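Sokon y el precio de la paciencia

15 de septiembre

Sokon cerró la sesión del lunes en máximos del año y me han llegado varios correos preguntando si mantengo la posición. La mantengo. Lo que sigue es el razonamiento, con las cuentas que hice en febrero y las que he rehecho este fin de semana.

Para quien no la siga: Sokon explota redes de distribución de gas y, desde la compra de Nevonel, también una cartera de minihidráulica. La parte regulada aporta el 70 % del resultado operativo. El resto depende del precio mayorista, y es ahí donde el mercado lleva meses equivocándose de signo: descuenta una caída de márgenes que las coberturas ya firmadas impiden en buena medida durante el próximo ejercicio.

La cobertura es el dato que más me interesa. Según la presentación de resultados, la compañía tiene vendido a precio fijo el 90 % de la producción hidráulica prevista para el año que viene. Queda el riesgo de volumen (un año seco es un año seco), pero el riesgo de precio está acotado. En mi hoja de cálculo, una caída severa del precio mayorista apenas mueve el beneficio por acción. Una hidraulicidad mala sí lo mueve, y bastante más.

La deuda neta cierra el semestre en 3682 millones. Es una cifra alta. El calendario de vencimientos, en cambio, es cómodo: el grueso está a tipo fijo y el siguiente bono relevante no vence hasta dentro de 4 años. Quien compare el múltiplo de deuda con el de Okside debería ajustar antes por los arrendamientos, que Okside presenta aparte y Sokon incluye en el total.

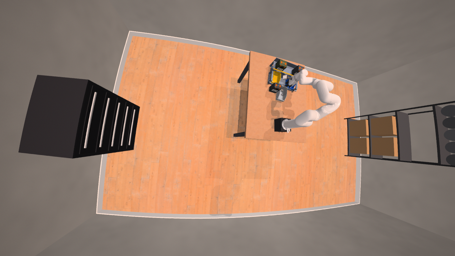 Meirion Craddock me escribió que el ajuste por arrendamientos le parece correcto, pero que estoy siendo generoso con la base de activos regulados. Su argumento es que la próxima revisión retributiva puede recortar la tasa reconocida y que, con este nivel de deuda, el efecto sobre el dividendo sería mayor que el que yo calculo. Propone usar una tasa medio punto inferior desde el primer año del nuevo periodo.

He probado su hipótesis. Con medio punto menos, el dividendo sigue cubierto por el flujo de caja libre, aunque con un margen que ya no llamaría holgado. Lo que desaparece es el crecimiento: la política de remuneración pasaría de creciente a plana, y a un valor de este tipo el mercado le aplica otra rentabilidad exigida. Acepto la objeción y la incorporo como escenario adverso. No la tomo como caso central mientras el regulador no publique la propuesta.

Queda el asunto de Sung. El rumor de que Sokon vendería la filial de contadores lleva circulando desde antes del verano y explica, a mi juicio, parte de la subida reciente. Effie Sutherland sostiene en su boletín que la operación está prácticamente cerrada. Yo no le asigno valor en el modelo por dos motivos. La empresa no ha comunicado nada, y el precio que se maneja implica un múltiplo que ningún comprador industrial del sector ha pagado últimamente.

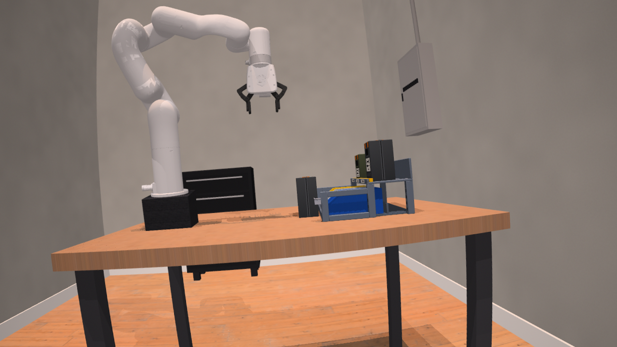

Si la venta se hiciera a un múltiplo más normal, el efecto sobre la deuda sería modesto y el resultado perdería una línea pequeña pero estable. Neutro, por tanto, o ligeramente positivo si el dinero se destina a amortizar la financiación puente de Nevonel, que es la única cara del balance.

En cuanto a la valoración, descuento de flujos para la parte regulada y múltiplo para la hidráulica, como siempre. El resultado queda algo por encima de la cotización actual —menos que en febrero, como es lógico después de la subida—. No compro más a estos precios. Tampoco vendo: el dividendo a cuenta está próximo y no veo una alternativa clara en el sector con la misma visibilidad de ingresos.

Revisaré el modelo cuando salgan los datos de producción del trimestre. La hoja actualizada, con el escenario de Craddock en una pestaña aparte, está en el enlace de siempre.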